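Limescale again

The kettle in the Ustton flat furs up in under a month. The Plelora test strips I bought in January gave a hardness of 140 mg/l on the kitchen tap, well below what I expected from the state of the element.

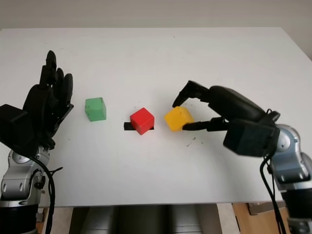

A reader going by Amoah wrote that strips read low if the tap has been run hot first, and that a drop kit is worth the extra money. I had run it hot.

Repeated cold, the same batch gave nearly 2,000 on one strip, so that strip is faulty.

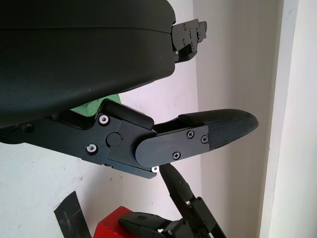
The remaining strips have gone in the bin and a drop kit is on order. Until it arrives I am descaling with citric acid, 27 g to a full kettle, left for 38 minutes and rinsed twice.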